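Automation Elective – Notes to go with the Kelia open day
Sep 26, 2021

I promised I'd write this up for those who couldn't get on the bus, so please read it before the tutorial. It's a bit rambly, sorry!

Kelia's demo room is at the back of the old Hedau building, past the loading dock. Margareta Neagu ran our session and she was terrific, very patient with my 25 questions. Her group teaches robot arms by having a person do the job first, with a gripper in each hand, and recording the lot. One go at a task is an episode. They aim for 100 episodes before they train anything, and the full set for the box task stood at 1638 when we visited (the target is 3000, so there's a way to go).

Terms to know for the tutorial: episode, end effector, bimanual, fiducial marker. Look up the last one if you've forgotten it from June – it comes back in the assignment.

What I liked most was how ordinary the work is. You sit down at the table, get your grippers level and start from the same pose every time.

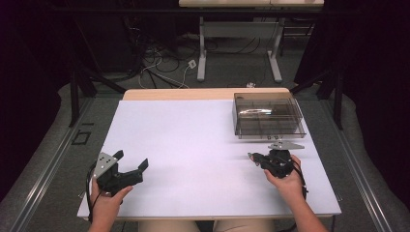 Margareta let a few of us have a turn, and my first episode was hopeless. I kept wanting to use my fingers! You have to slow right down and think about where the tips are, and your wrists get tired sooner than you'd expect.

For next class, write half a page on why the start pose matters. Bring your Yimyam worksheet too, question four especially.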